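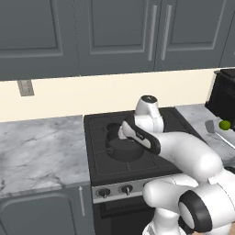

Unit 5: Supplier Contracts and the Cheap Quote
Course notes, Hanna Grabowska

Read the Lis case before class. It runs to two pages and leaves out more than it should, so bring questions.

Last week we covered the textbook claim that long contracts lower cost. Maybe. Most of the evidence comes from buyers who signed long contracts and were later asked if they were happy with them. Few people tell a survey they made a bad deal.

The case: Lis buys packaging from Vudivik and gets a lower quote from Wukard. The new price holds only if Lis orders 500 cases a month and signs for 3 years. The purchasing manager calls this a saving. I would call it a forecast with a discount attached.

What the quote leaves out:
- storage for cases nobody has asked for yet
- staff time spent switching over
- the exit fee (see the second page, small type)
- what happens to the price if paper costs fall

"Partnership" shows up five times in the Wukard letter. Find one clause where Wukard takes on any risk. I couldn't — if you can, bring it to class.

A word on scorecards. Natlow, the firm in the second reading, scores each supplier on price, quality and delivery, then adds up the points. The weights were set after the quotes came in. Ask who set them, and which supplier they already liked.

For class: write one page saying whether Lis should sign, stay put, or ask Wukard for a shorter term. State the order volume at which you would change your mind. Answers that say "it depends" and stop there will get half credit at best.

Related notes
Unit 3: Reading a Price List
Unit 4: Why Buyers Stay Put
Unit 6: Late Deliveries and Penalties

Contact the course office | Copyright Hanna Grabowska | Back to top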